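We use cookies to keep this site running. Accept | Settings

Aerosol can

Also: spray can. Sealed metal container, holds a liquid product plus a propellant under pressure. Press the nozzle, valve opens, product comes out as mist or foam.

Parts
Body, steel or aluminum. Domed top, crimped to the body at the rim. Valve cup, dip tube, nozzle on top. Some types have a separate lid, some a collar built round the nozzle. Base curves inward so it can take the pressure.

Label
Printed straight on the metal or wrapped on as film. Usualy ingredients, directions, warnings and a barcode, all in very small type.

Storage
Upright, out of the sun, away from heaters. Never puncture, even when empty. Many towns take empty cans with scrap metal; part-full ones go to hazardous waste. The Henholm depot took in 417 in October, some 800 with the spring drive added.

See also: Dip tube, Propellant, Pump spray

Last edited 11/03/2024 by Stavros Kalogeropoulos

Comments (2)

Trudier: Dip tube section is too short. Mine stops spraying upside down, should say why.

Villalobos: agree, and teh storage part needs a temperature

Tivwood Household Encyclopedia | Contact | Back to top
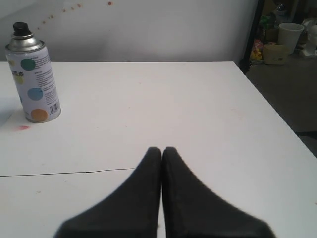
Spray can with a black nozzle cap, silver dome and dotted lavender label.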